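4. Storing small parts

Set up storage before you label anything. The Sokol labels stick best to clean, smooth plastic.

1. Pick a shallow box with a lid for pencils, clips and tape.
2. Wipe the lid and let it dry. 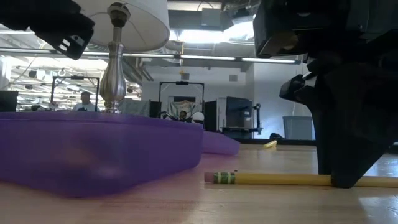 3. Press the label down from the center out. Wait 8 hours before washing.
4. Write the bin number in pencil first, then go over it in marker.

Caution: Do not use labels above 80 degrees Fahrenheit. The glue softens and leaves a film.

Note: One roll holds 87 labels. Order refills by roll, not by sheet.

5. Keep labeled boxes out of direct sun. The ink fades by July on a south windowsill.

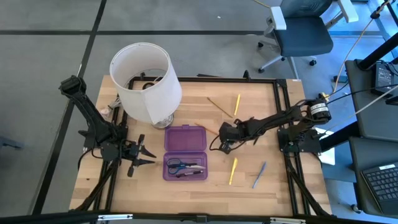
One reader wrote in that the labels lift at the corners on textured lids, and that rounding the corners with scissors before sticking fixed it.

6. Check each label once a month and replace any that curl.

Related items
Sokol label refills
Niriria marker set
Malutley drawer dividers
Prirkness shelf clips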